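Travel Nurse Memoir Project: Progress Report
October 21, 2024
To: Demetrio Echevarría, Abubakar Fund
From: Benedikt Kaufmann, Nullcombe Press

The manuscript now stands at 41 chapters, up from the 30-odd we promised you in January. I have asked the contributors to stop writing. They have taken this as encouragement.

All of the recorded interviews are transcribed. The last four came from nurses who worked winter contracts in the far north, and one of them talks for most of an hour about a broken snowmobile before any patient turns up. We are keeping the snowmobile.

Fact-checking is behind. Two contributors remember the same night shift in the same clinic and agree on nothing except the coffee. Our editor at Bollitz suggests printing both versions side by side, and I have run out of reasons to say no.
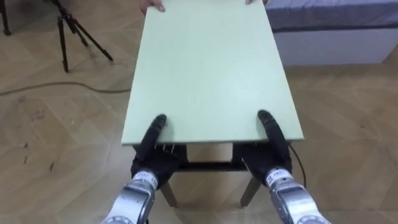 The pale green board, with hands at the far edge and robot arms at the near one.

On money: we have spent $3,528 of the editing grant, most of it on permissions for old letters. The print run stays at 400 copies. Unow has quoted for the cover and the binding — the quote is fair, though the sample cover had a palm tree on it, and none of our authors worked anywhere near one.

Still to do: the index, the map, and a title that all the contributors can stand. The current favorite is "Have Stethoscope." I would welcome a veto from your office.

The next report will come with page proofs.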